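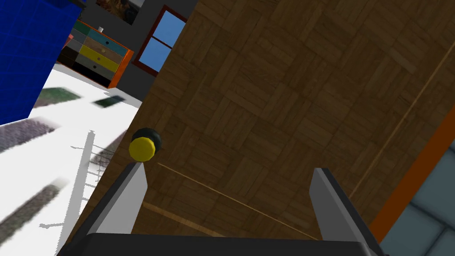

## Small-Object Pickup in Simulation: Final Report

Fotis Katsaros, 2023-10-17

### Goal

The project adds a grasp planner to Netosmont, the control stack our lab group uses, so that a two-finger gripper can pick small objects off a patterned floor. All work was done in the Skosura simulator using the wrist camera only.

### Perception

The first detector used plain edge detection. On the parquet floor it failed badly, because every joint between the wood strips gave an edge as strong as the outline of the object. I replaced it with a small segmentation network trained on 3000 rendered views, of which 2944 were kept after removing duplicates. Colored furniture in the background still produced false detections, so the planner now ignores anything outside the floor mask.

Objects with two colors were a separate problem. With a yellow and black object the network often marked only the yellow part, and the grasp center ended up off to one side. Merging touching masks before computing the center fixed most of these cases.

### Planning and control

The planner works in three stages:

1. Move above the target with the fingers open.
2. Servo on the mask center until it lies midway between the fingertips.
3. Descend, close, lift.

Stage 2 runs every 200 ms. A target close to one fingertip is the hard case — the finger can push it away on the way down — so I added a sideways correction that must finish before the descent starts.

### Results

I ran 264 trials in September. Most failures came from round objects rolling when the first finger touched them. A few came from the mask dropping out near the floor, when the fingers hid the target.

### Open issues

- Contact friction in Skosura was left at the default value.
- The floor mask is loaded from the scene file, and a real robot would have to estimate it.
- Logging still writes every camera image to disk and slows down long runs.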